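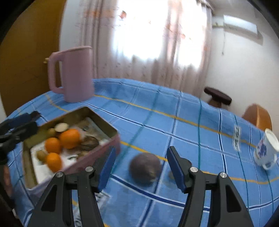
The Woman Who Wrote the Bus Times

By Marlina Pangaribuan
16 July 2019

When I moved to Vurkthorpe I did not have a car, and I learned the town by its buses. I kept the small paper timetable of the 53 in my coat until the folds became holes. It did not come into my mind that a person had written it. I thought a computer did it, or that the times were simply there, like the times of the tide.

The person was Leokadia Pawłowska. For 18 years she made the timetables at Aseck, the company which runs the country buses between Vurkthorpe and the villages along the river Lis. She left in spring, and a younger colleague has her desk now. I wrote to her to ask if she would talk to me, and she answered with one line: "Come, but not between two and three, I sleep."

She came to this work from the driving side. She drove buses first in Poland and then here, and she began to complain about the timetable, as all drivers do. "I complained in writing," she said. "That was my mistake. The others complained in the canteen. I made a list, with the stops and the minutes, and I put it under the door of the manager. After two weeks he called me and said, very well, you do it."

She had no training for it. The man before her showed her for four days how he worked, with long sheets of squared paper and a soft pencil, and then he retired and moved to the coast. She still prefers the paper. The company bought a program later and she learned it, but she drew every new timetable by hand before she typed it in. On the sheet, the time goes from left to right and the stops go from the bottom to the top, so that each bus is a sloping line. A steep line is a fast bus. Where two lines cross, two buses meet on the road.

"You must know where they meet," she told me. "After Pletetow there is a lane with a wall on both sides. If two buses meet there, one has to go back to the farm gate. I had a driver who could do it in one minute. The others, five minutes, and then they are late for the school."

I asked what is the most difficult thing in a timetable. I expected that she would say the traffic, or the money. She said it was the toilet.

"A driver is a human being," she said. "In Vurkthorpe there is the bus station, good. At the other end there is a field. So in the middle, somewhere, there must be four minutes, and it must be a place with a door. In Pletetow it was the pub, and the pub opened at eleven. Before eleven we had an agreement with the church hall, they gave us a key. All the morning buses on the 53 were built on this key. If you look at the old timetable you see the bus arrives in Pletetow at 9.14 and leaves at 9.18. People wrote to me: why does the bus stand? I could not print the answer."

She laughed about this for quite a long time.

A village and its Saturday

Pletetow has 951 inhabitants, and she seems to have met a large part of them. In the beginning she answered the letters from passengers by post. Then she found it was easier to ride out and speak with people at the stop. She did it in her free time, on her own ticket.

"From the office you see that six people take the last bus," she said. "You think, six, this is not many. But you don't know who they are. One washes the dishes in the hotel. If there is no last bus, she has no work. Another one goes to his brother to watch football, he will find another way, or he will stay at home and be angry. For the computer they are the same, each is one ticket."

The worst quarrel of her time was about the Saturday service. The company wanted to take away every second bus. She was asked to prepare the new sheet, and she prepared it, and she also prepared another one which nobody had asked for. In her version the bus went a shorter way on the return and left out the garden centre. The whole round then took 50 minutes, and one vehicle could do it almost every hour with a real pause.

"The garden centre did not like me after that," she said. "I had to buy my tomato plants in another place. But it was a walk of three minutes from the main road, and flat! I walked it myself with two bags of soil to be sure."

Her version was accepted for one summer as a trial. It is still running, with small changes. I asked if she is proud of it. She looked for the right word and then said that she was "calm about it". There are other timetables about which she is not calm. She told me of a winter when she put the first morning bus seven minutes earlier to help the connection to the train. On the paper it was beautiful. Then a woman telephoned who had to bring her child to a neighbour before work, and the neighbour would not open the door before half past six.

"Seven minutes," Mrs Pawłowska said. "I changed it back at the next printing, but that was in spring. The whole winter she had to take a taxi two times a week. I know it from her, she told me exactly what it cost. She was right to tell me."

We spoke also about the words in a timetable, a subject close to me, as I read my first English in such places. She had strong opinions. She never liked "approximately" beside a time. She did not like footnotes with small letters, where you must look for the meaning of a "b" at the bottom of the page while the bus is already coming round the corner. In her first year there were eleven footnotes for the 53. She brought them down to two: one for school days and one for the day of the summer fair, when the market place is closed.

"My mother could not read English when she visited me," she said. "I gave her the timetable and I sent her to the town alone. If she came home, the timetable was good." And did she come home? "Yes, but with the wrong bus. She liked the driver."

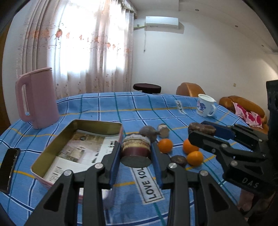 What she does now

I was curious if she still looks at the clock when a bus passes. She said that she tries not to. In the first weeks after she stopped, she woke at ten to five, the hour when the first driver signs in at the garage, and she lay and listened if the telephone would ring. It did not ring. Her colleague has called her only once, to ask where the key of the church hall was written down. It was not written down anywhere.

She travels a little now, mostly by train, and she collects timetables from the places where she goes. She has them in shoe boxes, ordered by the quality of the printing and not by country. The best, in her opinion, is from a small ferry with only four departures in the day. The worst one she would not show me, for she knows the man who made it.

I wanted to know what she thinks about the screens at the stops, which tell you how many minutes you still have to wait. I find them useful. She finds them useful too, she said, in the town. In the villages she would keep the paper behind the glass. "A screen tells you about the next bus. An old man wants to know about the bus home. He wants to know it before he goes out." She also said that the glass should be cleaned more often, and that I may write this in the article.

Before I left I gave her my old timetable of the 53, the one with the holes. She opened it very carefully and went down the column with her finger. She stopped at a time in the afternoon, 15.42, at the school in Vurkthorpe.

"This should be 15.44," she said. "I saw it after the printing. Two years it was wrong, and the drivers simply waited."

I told her that I had taken this bus many times and had noticed nothing. She folded the paper again along the same lines, asked if she could keep it, and then went with me to the stop, where we were six minutes too early.

Contact | © 2019 Marlina Pangaribuan. All rights reserved. | Back to top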